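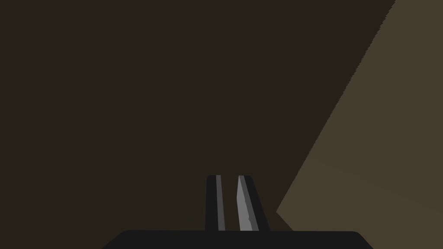
La Bible d'étude Ludham met le texte et le commentaire en vis-à-vis sur la même page, et c'est cette disposition que je voudrais discuter avant que notre groupe ne passe commande. Deux colonnes de même largeur, gouttière très mince. Les deux doigts parallèles de la pince, avec le jour étroit qui les sépare et le fond sombre qu'on voit au travers, donnent assez bien la proportion : deux blocs droits, presque rien entre eux. À gauche le texte biblique, à droite les notes. Ma question porte sur l'usage en étude suivie, verset par verset, sur l'épître aux Romains puis sur les Psaumes. Le volume compte 2 944 pages, papier bible, relié. L'éditeur est Clendard. J'utilisais jusqu'ici le commentaire Jultberg en volumes séparés, notes en bas de page, et je n'ai pas d'avis arrêté. Merci de préciser dans vos réponses quelle impression vous avez entre les mains, le premier tirage et le second n'ont pas la même table des renvois.
— Mitiku B.

Imprimer | Envoyer par e-mail

hagos_lencho
Second tirage, acheté en octobre. Quelques points factuels.

Les notes sont alignées sur le verset tant que la note est plus courte que le texte. Dès qu'elle est plus longue, elle continue en pleine largeur au bas de la page, en corps plus petit. Dans Romains 3 à 8, c'est le cas presque partout. Le vis-à-vis promis par la disposition n'existe donc réellement que dans les livres narratifs. Dans 1 Samuel il fonctionne très bien, dans Romains il fonctionne mal.

Les renvois sont en lettres supérieures dans le texte, en chiffres dans les notes. On s'y fait.

Pour une étude suivie de Romains je garderais Jultberg.

TiruworkC
Pas d'accord avec Hagos sur la conclusion. J'ai fait Romains avec la Ludham, premier tirage, en groupe. La note longue renvoyée en bas de page a un avantage : on lit d'abord le paragraphe biblique entier. Avec Jultberg, le texte est coupé tous les deux ou trois versets et les participants finissent par lire le commentaire à la place de l'épître. J'ai vu des gens citer la note sur 5,12 en croyant citer Paul.

Pour la critique textuelle, la Ludham signale les variantes principales. Elle indique que 16,24 est absent du texte retenu et que la doxologie de 16,25-27 se trouve après 14,23 dans une partie des témoins. Elle mentionne la finale longue de 8,1. Elle ne donne pas les sigles des manuscrits, il faut un autre outil pour cela.

hagos_lencho
Sans les sigles, l'apparat ne sert qu'à savoir qu'il existe une question. « Certains manuscrits » est une formule que j'ai trouvée à chaque page. Lesquels ? Un lecteur qui s'intéresse à 8,1 veut savoir si la leçon longue est ancienne ou byzantine. Jultberg le dit en une ligne.

TiruworkC
Un groupe de paroisse n'a pas besoin de cette ligne. L'animateur, oui, et il peut l'avoir chez lui.

M_Daly
Mitiku, tu mentionnes les Psaumes. C'est là que j'ai eu un problème, et il n'a rien à voir avec les colonnes.

Numérotation : la Ludham suit l'hébreu pour le numéro du psaume et compte la suscription comme verset quand l'hébreu le fait. « Crée en moi un cœur pur » est donc en 51,12. Très bien. Mais l'index thématique a visiblement été repris d'une édition anglaise, et à l'entrée « cœur » il renvoie à 51,10. Même décalage à « confession » et à « esprit ». Dans un psaume sans suscription comptée, le renvoi tombe juste, ce qui fait qu'on met du temps à comprendre d'où vient l'erreur.

Joël et Malachie posent la même difficulté. Le texte suit le découpage hébreu, quatre chapitres pour Joël et trois pour Malachie, et l'index renvoie à Malachie 4, qui n'existe pas dans le volume. Il faut aller à 3,19.

Premier tirage dans mon cas. Je n'ai pas vérifié le second.

hagos_lencho
Vérifié sur le second. 51,12 est corrigé à « cœur », pas à « esprit ». Malachie 4 y est toujours.

Mairéad, as-tu écrit à l'éditeur ?

M_Daly
Oui. Clendard m'a envoyé une feuille d'errata, deux pages, en français. Elle couvre l'index, elle ne couvre pas les renvois internes aux notes. Je peux la recopier ici si quelqu'un en a l'usage.

Mitiku B.
Volontiers pour les errata, au moins la partie Psaumes.

Question annexe. Nous avons dans le groupe des lecteurs habitués à la numérotation grecque et latine. Est-ce que la Ludham donne le double numéro en tête de psaume ?

M_Daly
Oui, entre parenthèses, à partir du psaume 10. Les cas de fusion et de coupure sont traités correctement : 9 et 10 réunis dans le grec, 114 et 115 également, 116 et 147 divisés. Une note au psaume 9 explique l'acrostiche et pourquoi les deux moitiés vont ensemble. C'est une des bonnes notes du volume.

vsalcedo
Bonjour à tous. Je voudrais revenir à la question de départ, la mise en page, parce que je crois que la comparaison avec Jultberg n'est pas équitable.

Jultberg est un commentaire. Il suppose qu'on a sa Bible ouverte à côté. La Ludham est une Bible annotée. On ne peut pas reprocher à la seconde de traiter Romains 9 en moins de place que le premier. Ce qu'on peut lui reprocher, c'est l'inégalité des notes d'un livre à l'autre, et là je suis plus sévère que Hagos. Les notes des Proverbes tiennent souvent en une reformulation du proverbe. « La réponse douce calme la fureur » est annoté par une phrase qui dit qu'une parole douce apaise la colère. Aucune remarque sur le parallélisme, rien sur le terme hébreu. Job est mieux servi. Les petits prophètes sont bons, Habacuc en particulier.

Pour les Romains, la position théologique des notes est sensible en 3,21-26. Le mot ἱλαστήριον est rendu par « propitiation » dans le texte et la note défend ce choix sans exposer l'autre. Il faudrait au moins mentionner « expiation » et le lien avec le couvercle de l'arche dans le grec du Lévitique. Votre groupe étant mixte d'après ce que je comprends, l'animateur devra compléter.

TiruworkC
D'accord pour les Proverbes. Pour 3,25, la note mentionne bien le Lévitique, mais dans l'encadré de la page suivante, sous « sacrifice ». Il n'y a pas de renvoi depuis le verset. C'est un défaut de renvoi, le contenu y est.

vsalcedo
Je viens de relire l'encadré. Il cite Lévitique 16 pour le jour des expiations. Il ne dit pas que c'est le même mot grec. Ma remarque tient.

TiruworkC
Exact, je retire.

hagos_lencho
On est donc en train de conseiller un volume dont il faut corriger l'index, compléter les notes sur 3,25 et chercher les manuscrits ailleurs. Je repose la question : quel est l'avantage sur une Bible sans notes et le Jultberg ?

TiruworkC
Le fait d'avoir tous la même page ouverte. Quand j'annonce « bas de page, deuxième alinéa », tout le monde y est. Avec des traductions différentes et un commentaire par foyer, une partie de la séance passe à comparer les éditions. C'est parfois instructif, sur Romains 5,1 par exemple (« nous avons la paix » ou « ayons la paix »), mais pas à chaque verset.

M_Daly
Sur ce point je suis plutôt du côté de Hagos. Des traductions différentes autour de la table font apparaître les difficultés du texte sans qu'il faille de note. Avec une seule édition, ses choix passent pour le texte lui-même. 5,1 est un bon exemple : la Ludham a « nous avons » et la variante est donnée en petit. Dans mon groupe elle n'a été remarquée que par une lectrice qui avait apporté autre chose.

Errata Psaumes, comme demandé, pour l'index du premier tirage :
cœur : lire 51,12 au lieu de 51,10
confession : lire 51,5 au lieu de 51,3
esprit : lire 51,12 au lieu de 51,10
joie du salut : lire 51,14 au lieu de 51,12
sacrifice (esprit brisé) : lire 51,19 au lieu de 51,17
Le reste concerne des psaumes où la suscription compte pour un seul verset. Il suffit d'ajouter 1.

Mitiku B.
Merci, c'est très clair.

Pour répondre à la remarque de Visitación : oui, groupe mixte, réformés et catholiques, et quelques lecteurs d'une assemblée évangélique. Le programme sur Romains est celui de Gudeta, en 83 leçons. Il est construit par péricope et non par chapitre. Est-ce que quelqu'un a essayé de l'utiliser avec la Ludham ? Je crains que les intertitres ne coïncident pas.

vsalcedo
Ils ne coïncident pas en 7,7-25. Gudeta coupe après 7,12, la Ludham après 7,13. Pour un verset qui fait charnière, c'est défendable dans les deux sens, il faut prévenir les lecteurs. Aux chapitres 9 à 11 je n'ai pas relevé d'écart. Au chapitre 14 la Ludham met un intertitre en 14,13 et Gudeta traite 14,1 à 15,13 en bloc avec des sous-parties.

hagos_lencho
J'ajoute que les intertitres de la Ludham sont en gras et dans le même corps que le texte. Un lecteur peu averti les lit à voix haute avec le passage. À préciser à la première séance.

Mitiku B.
Résumé de ce que je compte faire, sauf objection. Exemplaires Ludham du second tirage pour les participants, errata glissés dans l'index. Jultberg pour l'animateur. Chacun garde en plus la traduction qu'il a, et on lit 3,25 et 5,1 dans toutes. Pour les Psaumes, on décidera après Romains.

hagos_lencho
Pas d'objection. Vérifie le tirage au verso de la page de titre avant de payer, la couverture est identique.

TiruworkC
Et demande le prix sans étui. L'étui est facturé à part et il serre trop le volume.

M_Daly
Une précision sur les errata : la feuille que j'ai reçue est datée du 17/11/20. S'il en existe une plus récente qui traite aussi Malachie, je suis preneuse.

Imprimer | Envoyer par e-mail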